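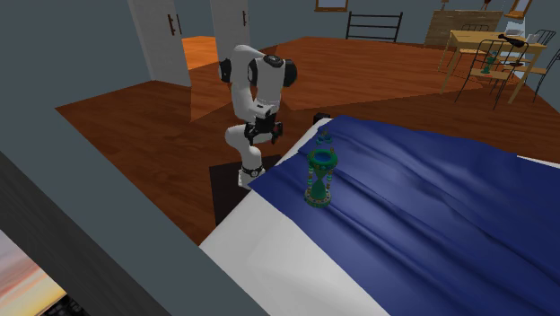
Figura 3. Ambiente simulado "quarto" usado na demonstração: braço ao lado da cama, ampulheta verde sobre a manta azul.

4.2 Demonstração no dia aberto

A sessão pública teve lugar a 15 de setembro de 2025, nas instalações da Tumby. Duas estações: numa o público escolhia o objeto e dava a instrução, na outra via só a execução. Entraram 153 visitantes, dos quais 49 aceitaram dar instruções ao sistema. Os restantes só assistiram e não contam para os resultados da secção 5.

Cena de base: a da Figura 3. Braço com pinça de dois dedos, base pousada no chão de madeira, alvo em cima da cama. Escolhemos a ampulheta por ser estreita ao meio, com aro largo em cima e base igual; obriga o planeador a decidir entre pegar pelo aro ou pela cintura. A manta tem pregas, o que complica a estimativa da superfície de apoio (ver 3.1). Mesa e cadeiras ao fundo ficaram como distratores, sem qualquer papel na tarefa.

Cada visitante tinha direito a uma tentativa, limite de 40 segundos. Instrução em texto livre, em português, sem lista de comandos. O módulo Dilel convertia a frase em objetivo e passava-o ao planeador. Frases muito curtas ("pega nisso") foram recusadas em 8 casos; mantivemos a recusa e pedimos reformulação, contando tudo como a mesma tentativa.

Nota sobre a explicação ao público. Em fevereiro, na visita piloto, tínhamos mostrado apenas a vista lateral e muita gente não percebia a distância entre a pinça e o colchão. Passámos para uma vista de cima, inclinada, com a parede em primeiro plano à esquerda. Tapa parte do quarto mas as perguntas sobre profundidade quase desapareram. Não medimos isto, é impressão de quem estava na estação (U. De Luca e um dos autores).

Limitações: público auto-selecionado, sem grupo de controlo, ruído na sala. Os registos da segunda estação estão incompletos, falta a útlima hora. Para a comparação com a variante Jesow ver Tabela 2.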